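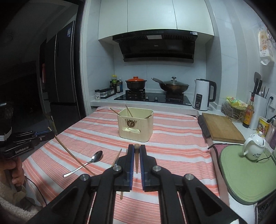 Figure 6. Chopstick held upright between the blue pads, container behind.

4.3 Comparing finger pads on thin objects

Do this section before you commit to a pad set. The Gutness data sheet says the blue rubber pads "hold all common utensils." We could not get that sentence to mean anything on a bench, so the steps below use chopsticks, which are round, light and hard to pinch square. A spoon is kinder to most pads and will flatter your results.

You need: the hand-held gripper, the blue pads and one rival set (we used Dultel gray), wooden chopsticks, a metal spoon, an open container, and a table with a cloth on it. Leave the cloth on. A bare bench makes picking up easier than it will be in a kitchen.

1. Fit the blue pads so that they face each other squarely. Close the jaws by hand and check for a wedge of light between them. If you see one, reseat the pads.

2. Open the Rikside logger and set the sample interval to 100 ms. The default is 700 ms and will miss most slips.

3. Lay one chopstick flat on the cloth. Pick it up near the middle, lift it clear and hold it while you count to five.

4. Turn the chopstick upright and lower it into the container. Score it as a pass only if it did not rotate in the jaws on the way.

5. Lay a second chopstick across the spoon and repeat steps 3 and 4. Pads that did well on the flat stick often lose this one.

6. Pick up the spoon by the handle. Log it separately.

7. Change to the rival pads and start again from step 1. Use the same person, the same table and the same chopsticks.

Note: The logger's "grip quality" score is worked out from jaw position alone. It gave us high marks for a chopstick that was already on the floor. Write down what you see and treat the score as decoration.

Note: The Tufa wrist adapter is sold as improving repeatability. Our run of 118 picks showed no difference with it or without it. That is a small run, and you are welcome to prove us wrong.

CAUTION: Do not squeeze harder to rescue a bad grip. Wooden chopsticks can split, and a splinter in the rubber will spoil every result after it. Stop, open the jaws and check both pads.

CAUTION: Keep fingers away from the side linkages while the jaws are moving.

Pad life is quoted as 2000 cycles. We have not reached that number and can't confirm it - inspect the pads before each session and replace them if the edges lift.

If both sets score the same, buy the cheaper one. Settings for wet objects are in section 4.4.

Revised 23 Jan 2026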